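4.2 Revision behavior under a fixed word ceiling

The submissions analyzed in this section come from the Trelside short fiction archive, which holds both the first draft and the final version of every entry made through its online workshop. Each writer worked under a ceiling of 420 words and received one round of written comments before resubmitting. Titles were excluded from the word count, as were epigraphs. We kept only those pairs in which both versions were complete and in which the writer had agreed to research use at the time of entry.

After exclusions, 40 pairs remained. The sample is small, and we treat it as a basis for close reading of revision habits. No inferential statistics are reported. Each pair was aligned at the sentence level with the Grutum alignment tool and then corrected by hand, as the automatic step tends to fail where a writer has merged two short sentences or moved a line of dialogue to a different paragraph. Two coders then marked every change as a deletion, an addition, a substitution or a move. Disagreements were settled by discussion, with the earlier labels kept in a separate column so that they could be inspected later.

Deletion was the most common type of change in openings. Many first drafts began with a sentence or two of weather, waking or travel, and this material was often gone from the final version. Where it survived, it had usually been shortened and placed after the first line of dialogue. Endings behaved differently. Writers seldom cut the closing sentence outright - they were more likely to add to it, even when the draft was close to the ceiling and the added words had to be paid for elsewhere. The middle of the story supplied most of that room, chiefly through the loss of adverbs, speech tags and repeated names.

A recurring case is the story that changes its point of view between drafts. Substitutions of pronouns inflate the change count in such pairs and give a false picture of how much was rewritten. We therefore counted a consistent shift of person or tense as a single move, following the practice set out in the Caruso coding guide, and recorded the individual substitutions in the notes field. One pair in which the shift was only partly carried through was coded line by line.

The workshop comments were coded separately, using the same sentence units. A comment was linked to a change if it quoted or clearly paraphrased the passage that was later altered. General remarks on pace or tone were left unlinked, even when a plausible connection could be argued. Linked comments dealt mainly with clarity: who is speaking, where the characters are, how much time has passed. Comments on theme were frequent but rarely linked, and in several pairs the writer responded to a remark about theme by changing only the title.

Titles need some further comment. A title outside the word count is free space, and writers appeared to treat it as such in revision. Final titles were on the whole longer than draft titles, and more of them carried facts of setting that had been cut from the opening paragraph. In the Dreltthorpe strand of the workshop, where titles did count toward the ceiling, this pattern was weak. The strand contributed too few pairs for the contrast to be pressed.
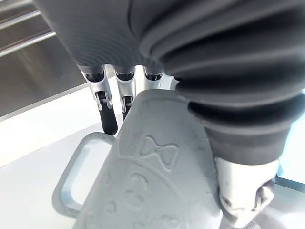 Figure 2. Gray palm and three fingers with silver housings, positioned at a gray object.

The order in which changes were made cannot be recovered from the archive, which stores two states of each text and nothing between them. A sentence that was cut, restored and cut again appears here as one deletion. Keystroke logs would resolve this, but they would also alter the conditions of writing, and earlier participants had raised objections to logging when the workshop was set up. We note too that a writer may have begun revising before the comments arrived. The archive records the time at which comments were sent but not the time at which they were opened.

A further limit concerns length itself. Nearly all final versions were longer than their drafts, despite the prevalence of deletion in the openings. The ceiling may have served as a target for some writers, as the entry form displayed a running count beside the text box. Section 4.3 takes up this question with the pairs submitted in November, when the running count was removed from the form.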